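How to sort and store kitchen sticks, skewers and long spoons

Neves Home Notes – Kitchen

Long thin things are the worst items in any kitchen drawer. Chopsticks roll to the back, skewers get stuck across the runners and the serving spoon you want is always underneath. The method on this page takes them out of the drawer altogether and stands them in a tub on the table or worktop. It takes about 25 minutes the first time.

What you need

A plastic tub with straight sides, tall enough that a chopstick can lean in it without tipping it over
A washing-up bowl
Two clean tea towels
A cloth to cover the table
A few elastic bands

Step 1. Clear a working space

Move everything off the table and put the cloth down. Any cloth will do, but a checked one helps if you want to line things up by length, as you can use the squares as a guide. Leave the slow cooker and other appliances where they are on the worktop. You don't need that space yet.

Step 2. Empty the drawer

Take out every stick, skewer, stirrer and long spoon and lay them all on the cloth. Check the dishwasher basket and the draining rack as well. Forks and knives stay in the drawer.

Step 3. Wash and dry

Wash everything in warm water with a little washing-up liquid. Plastic and metal can be dried straight away. Wood and bamboo should be wiped, then left flat on a tea towel overnight. If they go into a tub damp they turn grey at the bottom end and start to smell.

Step 4. Match the pairs

Sort by colour first, then by length. Hold two sticks together with their ends level on the table. If one is clearly longer, it isn't a pair. Put an elastic band round each matched pair until you have finished, then take the bands off.

Odd ones are still useful for stirring tea, testing cakes or holding up seedlings. Throw away anything split or rough to the touch.

Step 5. Fill the tub

Put the spoons in first, handle down, against one side. Sticks go in next, one at a time, thick end down. Don't drop in a whole handful, as they cross over each other and you will have to start again. Pointed skewers go in point down, or in a separate lidded box if there are children in the house. 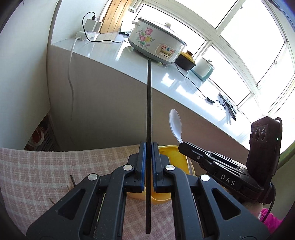 A yellow tub is easy to find on a busy table, and a white plastic spoon is light enough not to pull it over.

Dolores Abernathy wrote in to say that she puts a folded piece of kitchen paper in the bottom of hers and changes it every Tuesday. It soaks up the last of the water and stops the points scratching the plastic. She also keeps cooking chopsticks in a different tub from the ones used for eating – the long ones get oily and it spreads.

Step 6. Keep it going

Wash the tub itself when you wash the tea towels. If it gets so full that you have to push things in, take out the odd ones again.

Next: Cleaning a slow cooker lid
Back to all kitchen pages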